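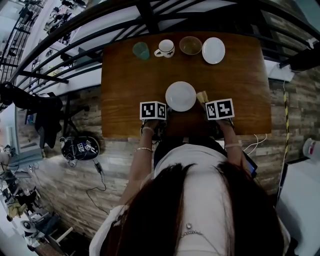

# jedaneo-recipes

Jedaneo is a set of 3069 home recipes I typed up from community cookbooks, the spiral-bound kind that churches and school bands used to sell. My grandmother had a shelf of them from Trarthorpe and Gratmont, I inherited the shelf, and one rainy October I started typing. I kept going for much longer than I meant to!

Last updated July 12, 2020.

## What's in the folder

- `recipes.csv` has one row per recipe
- `ingredients.csv` has one row per ingredient line, joined on `recipe_id`
- `books.csv` lists the 15 cookbooks everything came from
- `notes/` is my scratch notes, mostly about smudges

Everything is UTF-8 with commas. If your spreadsheet program turns 1/2 into a date (mine did, twice), import the `amount` column as text.

## Columns in recipes.csv

| column | what it holds |
|---|---|
| `recipe_id` | a number, no meaning beyond that |
| `book_id` | matches `books.csv` |
| `title` | as printed, typos and all |
| `section` | as printed, so "Salads" includes a lot of gelatin |
| `method` | full text, line breaks removed |
| `serves` | often blank |
| `penciled` | anything handwritten next to the recipe |

The `penciled` column is my favorite part. Most of it is stuff like "less salt" or "double for picnic", but one pound cake just says "no" with a heavy underline, and I have never been brave enough to bake it.

## How I typed things

I kept the original spelling in `title` and `method`. In `ingredients.csv` there's a `name_clean` column where I fixed spelling and merged obvious twins, so "oleo" and "margarine" both end up as margarine. You may not agree with all my merges. The raw line is always sitting next to it in `name_raw`, so you can redo them however you like.

Can sizes gave me trouble. A "No. 2 can" is left alone and so is "1 box pudding" — I didn't want to guess at what a box weighed back then.

Oven temperatures are Fahrenheit. Where a book says "slow oven" or "quick oven" I left the words in and didn't fill in a number.

## Known problems

- 6 recipes are missing their last lines (torn page in the older Gratmont book). They're marked `[torn]` in `method`.
- The Rweyemamu Print Shop edition repeats its whole pickle section. I kept both copies, with different IDs.
- Contributor names are left out on purpose. Please don't add them back from your own copy.
- "Serves" is wildly optimistic in the casserole section. Not a data error, just a warning from my own dinner table.

## Version 3

The new version fixes the fractions that got mangled on export, and moves butter and margarine apart again (I'd merged them early on and regretted it every time I looked at the cookies). IDs haven't changed, so old joins should still work.

## Using it

Use it for whatever you want, homework and dinner included. If you find a typo, check `name_raw` first, then open an issue with the `recipe_id` and what you think it should say. I get to them in batches, usually while something's in the oven.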